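The small bathroom sink

Monday is bathroom day at our place. I started with the small one, where the white vanity was overdue. Jailson Lopes, who fitted it last October, told me to stay away from scouring powder on the glossy rim, so I use dish soap and a soft cloth - dark blue, from a pack that cost 7 dollars.

I do the bowl first, then the rim and the faucet. The drain stopper gets an old toothbrush.

A dark blue cloth and the white sink:
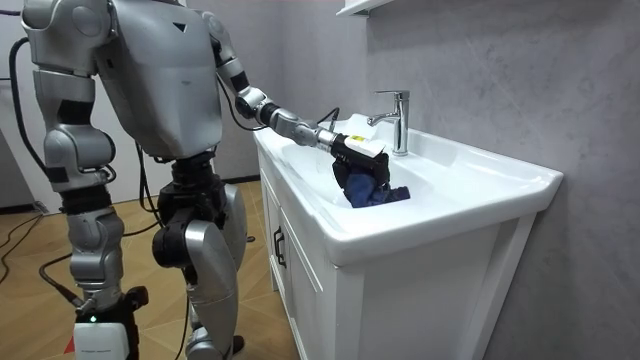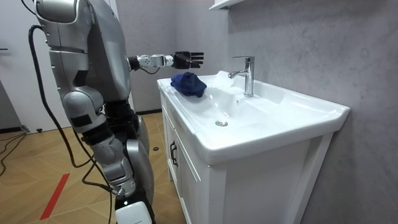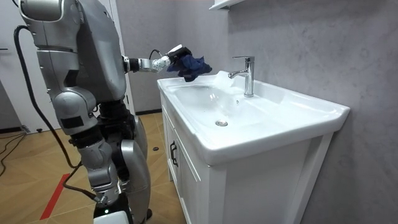 What's left for next week

The mirror, the towel hooks and the shelf. I still need to buy vinegar.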